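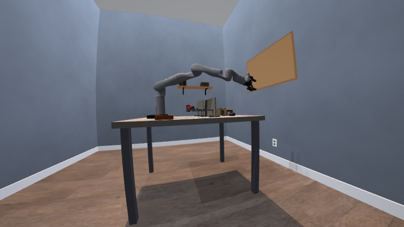

A table with four dark legs, under a pale gray ceiling.

I have been learning to do nothing in the evenings, and I am bad at it. My doctor suggested it in February, in the tone people use to suggest flossing. She wanted 36 minutes a day without a screen, a book or a chore. I asked why 36. She said most people haggled her down from 40, so she had started there.

The first week I lasted two minutes before I got up to descale the kettle. I told myself that steam was restful.

My friend Ayantu Fikre, who takes advice far better than I do, sits on her back step and watches the neighbor's pigeons. She says it has changed her life. I tried it and found I was ranking the pigeons.
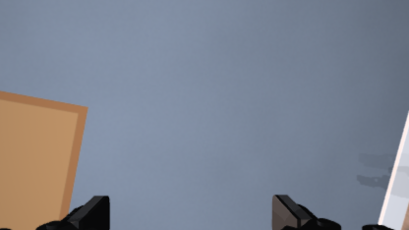
Then there was the app. It's called Movness, and it charges money to play you a recording of rain and then tells you how your rain went. I had a streak going for a while, and I was very proud of it, and I suspect the pride was undoing most of the good. When the streak broke (dentist) I was so cross that I went out and washed the car.
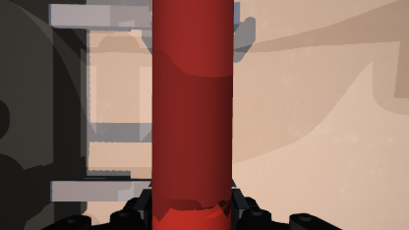
Red, mostly in shadow, brighter near the bottom.

I've since gone back to the kitchen chair with no rain and no score. Some nights I plan arguments with Jacobus Joubert, who borrowed my ladder and has views about when it's due back. Some nights I get a whole stretch in which I think of nothing but whether I'm thinking of nothing — and the doctor says that counts, although she said it while typing. 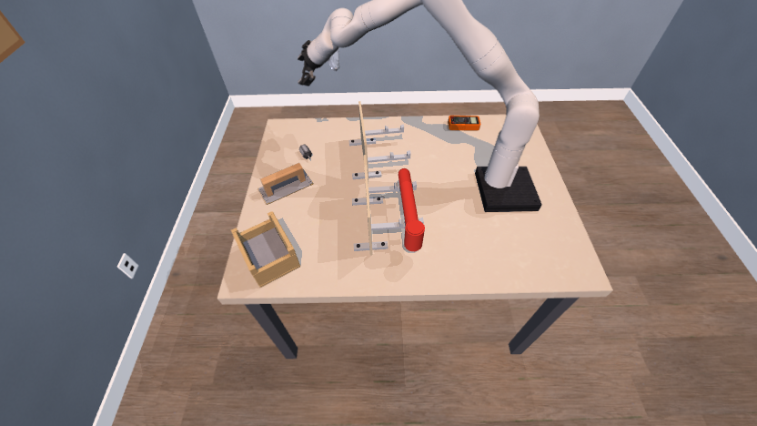

What I've tried since spring

Baths: too hot, then too cold, with a short good part in between that I usually spend looking for the soap.

Walking slowly: people ask if you're lost.

Lying on the rug: the best so far. I can see under the couch from there, and I've left all of it exactly where it is.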